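Skimley im Test: Wallet-App plus Karte, drei Monate benutzt

Kurz vorweg, weil viele gefragt haben: ja, ich benutze sie noch. Nein, nicht für alles.

Skimley ist eine Wallet-App mit passender Karte, Anbieter ist Rarnero. Man lädt Guthaben auf, zahlt per Handy oder Karte, schickt Geld an andere Skimley-Leute. So weit, so bekannt. Der Haken, mit dem geworben wird: die Karte soll auch ohne Netz funktionieren, mit einem eigenen kleinen Guthaben direkt drauf. Heißt in der App "Offline-Topf". Blöder Name, gute Idee.

Angemeldet im Juli. Ausweis vor die Kamera, Gesicht drehen, nochmal drehen, Fehlermeldung, nochmal. Beim dritten Anlauf durch. Danach kam die Karte per Post, im schlichten Umschlag, PIN separat in der App. Aktivierung: Karte ans Handy halten, warten bis es brummt. Bei mir erst ohne Handyhülle geklappt. Steht nirgends in der Anleitung, könnte man mal reinschreiben. 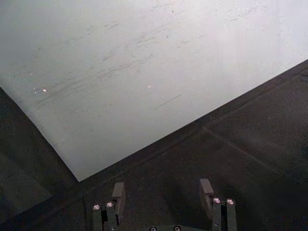 Heller Bogen auf dunkler Arbeitsfläche

Aufladen. Per Überweisung kostenlos, dauert aber, bei mir meist bis zum nächsten Vormittag. Sofort geht auch, kostet dann extra, und die Gebühr steht erst auf dem letzten Bildschirm vor dem Bestätigen. Mag ich nicht. Ist erlaubt, klar, aber wer schnell tippt, tippt drüber. Ich habe zweimal drüber getippt.

Der Offline-Topf fasst maximal 200 Euro. Reicht für Bäcker, Markt, Parkautomat. Auffüllen in der App mit einem Wisch, dann Karte dranhalten. Nimmt man die Karte zu früh weg, hängt der Betrag erstmal in der Luft: im Konto abgebucht, auf der Karte nicht angekommen. Kam bei mir einmal vor, 110 Euro. Am Abend war das Geld wieder da, automatisch, ohne dass ich was machen musste. Bis dahin aber kein Hinweis, keine Mail, nur ein graues Rädchen. Da schwitzt man schon kurz.

Bezahlen online: unauffällig. Das ist als Lob gemeint. An normalen Kassen wie jede andere Karte auch, hinhalten, piep, fertig. Offline dagegen geht nur an Geräten, die das Verfahren kennen, und das sind bisher wenige. In meiner Gegend das Café Sodano, zwei Marktstände und der Kiosk am Bahnhof. Im Sodano läufts gut, auch im Keller hinten, wo das Handy keinen Balken hat. Am Kiosk musste der Verkäufer erst ein Menü suchen. Schlange hinter mir. Nicht schön.

Wer also auf dem Land wohnt und sich denkt, prima, endlich zahlen ohne Empfang: erst mal im Händlerverzeichnis nachschauen. Das ist in der App drin, unter "Mehr", ganz unten. Stimmt auch nicht immer. Ein Blumenladen stand drin, die wussten dort von nichts.

Übersicht der Umsätze: ordentlich. Suche funktioniert, Kategorien werden halbwegs richtig vergeben (die Apotheke läuft bei mir hartnäckig unter Freizeit). Export als CSV geht, allerdings mit Punkt statt Komma bei den Beträgen. Wer das in eine deutsche Tabelle zieht, hat plötzlich Datumsangaben statt Euro. Vorher umstellen! Und die Offline-Zahlungen tauchen erst auf, wenn die Karte wieder Kontakt hatte, dann alle auf einmal und mit dem Datum vom Abgleich. Für ein Haushaltsbuch ist das Murks. Ich schreibe die Sachen jetzt auf einen Zettel und korrigiere nachher, was ja nun nicht der Sinn einer App ist.

Noch was zum Abgleich. Bei mir stand an einem Morgen ein Kontostand von 1403 Euro in der App, auf dem PDF-Auszug aber 1429. Differenz war genau das, was noch im Topf lag. Logisch, wenn man es weiß. Die App zählt den Topf nicht mit, der Auszug schon. Hat mich eine halbe Stunde gekostet und einen Anruf.

Womit wir beim Support sind. Chat ist ein Automat, der gern drei Artikel vorschlägt, von denen keiner passt. Wer "Mitarbeiter" eintippt, landet in der Warteschleife und irgendwann bei einem Menschen. Telefon gibt es auch, die Nummer steckt im Impressum. Die Frau am Telefon war freundlich und wusste sofort Bescheid mit dem Auszug, offenbar nicht der erste Anruf dieser Art.
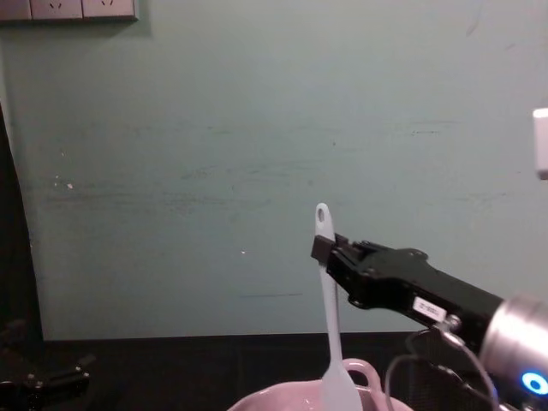

Vergleich mit Koo, das hatte ich vorher. Koo kann kein Offline, dafür ist die App schneller und die Echtzeitaufladung kostet nix. Geld an Freunde schicken ging bei Koo mit der Handynummer, bei Skimley braucht der andere auch ein Konto und muss die Anfrage bestätigen. Bei gemeinsamen Restaurantrechnungen nervt das. Min-kyu Yeom, mit dem ich mir die Bürokosten teile, ist deswegen bei Koo geblieben und ich überweise ihm jetzt halt ganz normal über die Bank. Auch eine Lösung.

Sicherheit. Karte sperren geht in der App sofort und lässt sich auch wieder aufheben, sehr praktisch wenn sie dann doch in der anderen Jacke steckt. Aber: der Offline-Topf ist davon nicht betroffen. Was auf der Karte ist, ist wie Bargeld. Weg ist weg. Steht in den Bedingungen, Abschnitt Kartenverlust, sollte meiner Meinung nach groß beim Auffüllen stehen. Ich lade deshalb nie voll. Eine PIN wird offline erst bei größeren Beträgen verlangt, die Grenze kann man runtersetzen. Hab ich gemacht, würd ich jedem raten.

Datenschutz hab ich nur überflogen. Werbeeinwilligung ist einzeln abwählbar, Standort auch. Ohne Standort geht das Händlerverzeichnis nur noch mit Postleitzahl, damit kann man leben. Was mit den Zahlungsdaten aus dem Topf genau passiert, habe ich auf Anhieb nicht gefunden. Anfrage läuft.

Akku und Technik: Die App ist träge beim Start, vor allem auf meinem älteren Gerät. Abstürze zwei, beide nach dem Update, seither Ruhe. Dunkelmodus vorhanden. Tablet-Ansicht ist einfach die Handyansicht in groß.

Die Karte selber: stabil, Aufdruck nach drei Monaten im Geldbeutel an einer Ecke abgerieben, Funktion einwandfrei.

Plus
Zahlen ohne Netz klappt da, wo es angeboten wird
Sperren und Entsperren in Sekunden
Am Telefon kompetente Leute

Minus
Zu wenig Akzeptanzstellen fürs Offlinezahlen
Gebühr bei Sofortaufladung schlecht sichtbar
Offline-Umsätze mit falschem Datum
Export nervig

Wertung: dreieinhalb von fünf. Als Zweitkarte für Markt und Café gern, als Hauptkonto nicht. Wer Koo hat und zufrieden ist, muss nicht wechseln.

Nachtrag: In den Kommentaren kam die Frage nach der Kündigung. Geht in der App unter Profil, Restguthaben wird aufs Referenzkonto überwiesen. Den Topf vorher leeren, also zurückbuchen, sonst verlangt Rarnero die Karte per Post zurück. Ausprobiert hab ich das selbst nicht, so stehts in der Hilfe.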